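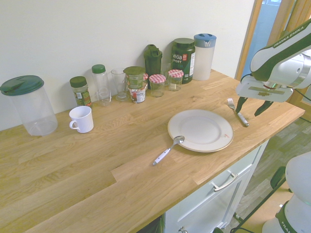 To: canteen list
Re: place settings, Brultau kitchen

On Saturday, Veikko Pitkänen wrote:
> Will the arm be setting plates by November,
> and what happens to the 6 a.m. shift?

Veikko, the 6 a.m. shift now starts at 7, so I've met my children. The arm lays out plate, spoon and fork. We do the other 400 things, including moving whatever it has decided to sulk over.

Briggs used to set a place in four seconds while complaining about Jernamstead. The arm is slower - and has no views on Jernamstead, so mornings are dull.

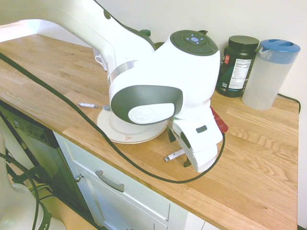 Does anyone lose hours over this?

Two of us moved to prep on the same pay, and the rest keep their hours until the review.

Marit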